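Learning to write letters again, in a language that is not mine

In February 2024 I made a promise to my aunt that I would write her one letter by hand every second week. She is 82 and she does not like the phone, because she says that on the phone people only wait for their turn to speak. I agreed quickly. Then I went home and understood that I had not written a full page by hand for many years.

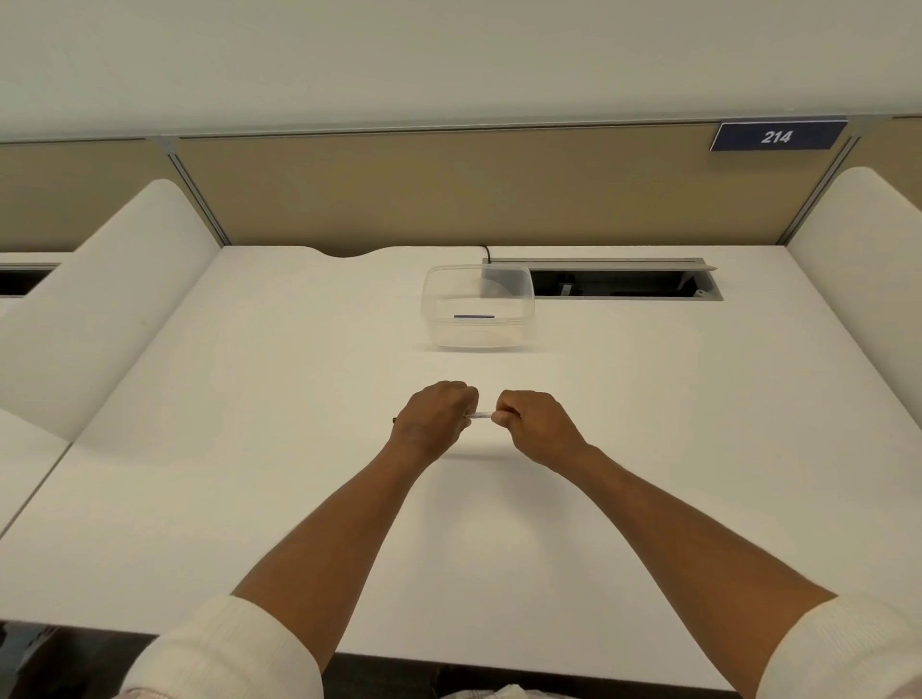
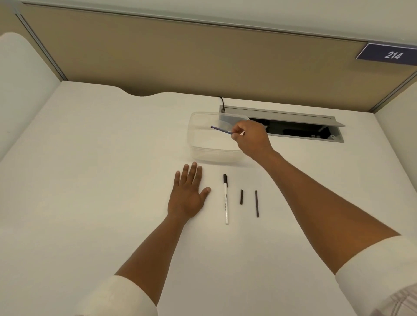
My first letter took me almost 120 minutes, and it was one page and a half. I had believed that the difficult part would be the handwriting, but the handwriting was only ugly. The difficult part was that I did not know what to tell her. An email has a purpose, and when the purpose is finished you write "best regards" and you are free. A letter does not have this. So I began to write the small things of my day: the bread, the bus to Kitstead, the neighbor's new fence. I wrote about a desk in a cubicle, with a beige partition behind it and a sign that says 214, and about a thin purple stick held over a clear plastic tub. I was sure this would bore her. She answered with two pages, and half of one page was questions about the desk. She wanted to know if the partition was cloth. (It is.)

I should explain that my aunt reads English better than she reads my first language, because she left when she was a child. So the letters are in English, and I learned English at school and later from work. My English from work is very polite and very flat. I can write "please find attached" without thinking, but I had to look in the dictionary for the word for the thin skin on warm milk. The dictionary did not help me much. In the end I wrote "the skin on the milk" and she understood.

For the paper, I first bought a pad in the supermarket, and the ink went through to the other side. Then I went to the stationery shop in Clasbridge, where there is a woman, Beathag Kinnear, who knows everything on her shelves. She asked me which pen I have. I said a blue one. She was very patient. She sold me a pad with 30 sheets, a little yellow, and a sheet with dark lines that you put under the page so your own lines stay straight. This sheet of lines is the best thing I bought all year. Before it, all my sentences were climbing up to the right corner like they wanted to leave.

I have now some rules, and I write them here for anybody who wants to start.

I do not make a draft. I tried it with the third letter, and when I copied it clean it was dead, like a form from the bank. If I make a mistake I cross it with one line and continue. My aunt says she likes the crossed words most, and she tries to read them.

I write in two sittings. On the first evening I answer her questions, with her letter open next to me. On the second evening I tell my own things. If I do everything in one evening, my hand becomes tired and the last part is always short and a bit rude.

I do not apologize for being late. In May I was late by nine days, and I used the full first paragraph to say sorry. She wrote back: "Next time use that space for the weather." So now I tell her about the weather.

I keep her letters in an old shoe box, in order. I do not keep copies of mine -- I thought about it, and a friend told me I should take a photo of each page before I close the envelope. Maybe he is right. But I noticed that when I know there is a copy, I write for the copy and not for her.

One practical problem is the mail. From here to Fotstead, where she lives, a letter needs sometimes three days and sometimes eleven. It happened already that our letters crossed, so I asked her how was her knee while she was telling me that the knee is fine. At first this confused me. Now I put a number in the top corner of each one, and she writes "I have your number 7" so I know where we are.

My handwriting did not become beautiful. My "r" and my "n" still look the same, and she read one time that I had a "bunch" when I had a "lunch", which is not even the same problem. But I am faster, and during the day I catch myself saving things for her. Yesterday a man on the bus was carrying a lamp without its shade, holding it very straight, and I thought immediately that this goes in number 14.

I still have to buy stamps.

Comments

Mirela
I wrote to my grandfather like this for years and I also never kept copies. Now I have all of his and none of mine. I am not sad about it, but take the photo maybe!

swanson_reader
What is the pen? You told us about the paper and the lines but the pen is only "a blue one".

Old Postcard
The "I have your number 7" system is very good. My sister and I write the date of the last letter received, but the numbers are simpler. I will tell her.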